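4.2 Perception and grasp planning for small ring-shaped objects

The planner of Section 3 assumes that every object can be approximated by a closed convex shape. For boxes, cups and bottles this assumption causes little trouble. For rings and bracelets it fails, and it fails in a systematic way. A convex shape placed around a bangle has its centre in the hole, and the planner then proposes to close the fingers on a place where there is only tablecloth. In our first tests most of the failed plans were of this type. We therefore added a separate branch for objects with a hole, which we call the ring branch in the rest of this paper.

The ring branch is part of Munum, our open planning library, and it takes the same inputs as the main branch: one colour image from the wrist view, the opening between the two fingers, and the pose of the gripper. It does not use a depth image. We tried depth in an earlier version, but objects that rise only a few millimetres above a soft surface were often lost in the noise of the cloth. The colour image alone gave more stable outlines, even if the height of the object must then be estimated by other means.

The processing has two stages. In the first stage, a segmentation network gives one mask for each object candidate. The network was trained on the Wonia set and then adjusted with 1,429 images from the Grallcombe recordings, which were made with a hand-held gripper in furnished living rooms. We kept the background of these rooms in the training images and did not crop to the table. Cropping gave better numbers on the validation part, but the network then produced many false masks when the camera was raised and the furniture behind the table came into view.

In the second stage, each mask is converted to a graph of its centre line. An object is passed to the ring branch if this graph contains a cycle, or if it contains a single open curve whose two ends lie closer together than a threshold. The second condition is necessary for cuff bracelets, which are open by design. Without it, a cuff is treated as a bent rod. The planner may then select a grasp across both ends, and such a grasp bends the object or lets it slip away.

The grasp candidates are sampled along the centre line. At each sample the planner places the two fingers on both sides of the band, so that one finger must enter the hole. The candidate is rejected if the hole is too narrow for the fingertip with its pad. For small hair ties this rejects all candidates, and the planner changes to an outside grasp, in which the whole object is pressed between the fingers. The outside grasp is less precise in the final pose, but for elastic objects we found it sufficient.

Figure 6 gives a typical input. The arrangement is loose, the objects differ strongly in thickness and stiffness, and the surface below them has its own pattern. 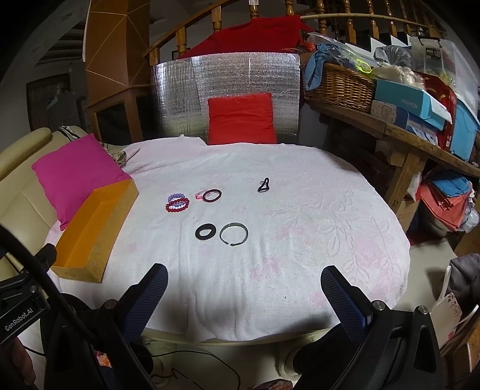
Figure 6. Input view for the ring branch, with the fingers open. Back row: beaded bracelets, two overlapping hair ties, and a small black hair tie in a twisted loop. Front row: a thick black rubber ring and an open bangle. The orange tray box is at the left edge of the table.

Three properties of this view are difficult for the planner. The first is the overlap of the translucent pink hair tie and the maroon one. The translucent band has low contrast against the pale towel, and the segmentation network tends to join both bands into one mask. The centre-line graph then contains more than one cycle. We do not try to separate such a mask. The planner treats it as a group, selects an outside grasp over the whole group, and marks the result as uncertain, so that the task layer can ask for a second view after the motion.

The second property is the stack of bracelets. From one view it is not possible to decide how many separate bracelets a stack contains, and the colour change between the lavender-and-white beads and the dark red beads is only a weak cue, as one bracelet can also have beads of several colours. The planner cuts the mask where the colour changes and proposes a grasp on the upper part only. If the lower part moves together with it during lifting, the task layer corrects the object list afterwards.

The third property is the towel. Its embossed leaf-and-flower pattern contains many curved edges, and an edge-based detector reports some of them as thin rings. The learned masks are much less sensitive to this. We still remove every mask whose mean colour differs too little from the surrounding cloth. This filter has a cost: a very pale ring on a pale cloth is removed as well. We accept this cost in the present version, and return to it in Section 6.

The orange box is handled by the main branch and not by the ring branch. The planner needs only the outline of its opening as a target region. When the box is tilted, the opening appears shortened in the image, and the target region is reduced by a fixed margin on all sides. We note that a box close to one of the fingers also limits the approach. The swept volume of both fingers is therefore checked against the box mask before a candidate is accepted, and the check is repeated when the gripper turns around its own axis.

The ranking of the remaining candidates follows De Bruijn, our scoring module, without change to its structure. Only the weights were set again for the ring branch. The distance to neighbouring objects has the largest weight, followed by the expected width of the band between the pads. The weight for the approach angle was reduced, since a ring that lies flat can be reached from almost every direction with equal success. The weights were fixed in March, before the evaluation began, and were not changed later.

For the evaluation we used 1,470 views that were not part of the training images. Each view was labelled by 2 persons, and views on which they disagreed were discussed until one label was agreed. The labels contain the object masks, the type of each object (closed ring, open ring, elastic, stack) and a set of permitted grasp regions. A plan is counted as correct when the contact points of both fingers fall inside a permitted region. It must be kept in mind that this measures the plan and not the physical grasp. Slipping, deformation of the elastic bands and friction of the cloth are outside this measure, and are treated in the robot trials of Section 5.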